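Ticket 200: Two-arm table, left gripper opens late during visitor demo
Status: Open, waiting on customer
Opened by: Graciela Aravena, Beltano demo room
Assigned to: Wayne Dhillon, Jedden support
Opened: 25 Aug 2021

Graciela Aravena wrote:

Hi Wayne, and thank you again for picking up the phone so fast this morning, I know I was talking a mile a minute. I promised I'd write it all down properly, so bear with me.

We have the families' open day coming up and we've been running the fruit demo over and over to get it smooth. You'll remember the idea: the left arm brings a lemon to the tray, the right arm brings a lime, they set them down together, and then whoever is hosting chats a bit while the arms go home. The kids from the Asar school loved it at the spring visit, so we really don't want to swap it for something else!

The trouble is the left side. It picks up fine and travels fine, but when it gets the open command it sits there holding the lemon for a good 2 seconds before it lets go. The right arm opens right on cue. It doesn't happen every time, either. Yesterday we had 7 late releases over a whole afternoon, and then this morning it did it twice in a row with Mr. Michalík's group standing there watching, which was a little embarrassing (they were very sweet about it).

What I've tried so far:
Restarted the left gripper from the menu. No change.
Restarted the whole table, power off and on. Seemed better for a while, then it came back.
Ran it with no fruit at all. I didn't see the delay, but I only had time for a few tries.

No error message on the screen, as far as I could see.

Wayne Dhillon replied:

Hi Graciela, thanks for such a thorough write-up, it saves me asking half my usual questions. I'm glad the Asar kids enjoyed it, and please tell Mr. Michalík hello from me.

My first guess is the grip force on the left. If somebody turned it up at some point to stop the lemon slipping, the gripper can spend a moment unloading before the fingers start to part. Could you open the gripper page and read me the force value for both sides? If the left one says 100, that's the maximum, and it's a lot more than a lemon needs. Please don't change it yet, I'd like the before number first.

Second thing, when you get a minute, check that the cable on the left arm has enough slack at full reach. Move the arm slowly by hand in free-drive and watch whether the cable pulls tight anywhere. And if you could send me the log from this morning's session along with a picture of how you have the table laid out, that would be wonderful.

Graciela Aravena wrote:

You were onto something! Left is at 100 and right is at 35. I asked around and it was raised before last November's visit, back when we were using the big oranges, and I suppose it just stayed there. Log file is attached, and the table is set the way we had it for the group, lemon on the left and lime on the right, cutting board with the slices down in the corner. 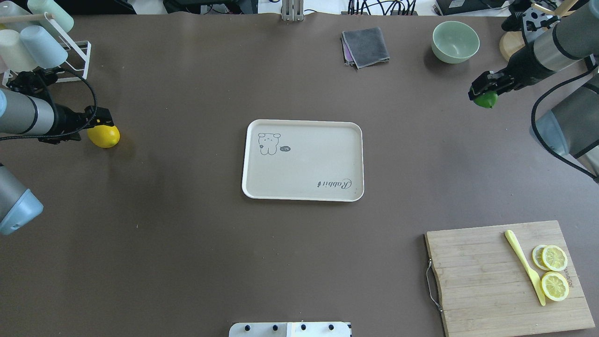
I did the free-drive check too, nice and slow, and didn't feel the cable catch anywhere, though I'd be happier if you told me how much slack is supposed to be there. Would you like me to bring the left side down to 35 to match, or go in steps? I have the room to myself until four and can run it as many times as you want.

Wayne Dhillon replied:

Steps, please. Go to 60 first, do ten full runs with the lemon, and write down any late ones. Then 35 and the same again. On the cable, you want a loose hand's width at full reach. I'll read through the log in the meantime and leave this ticket open.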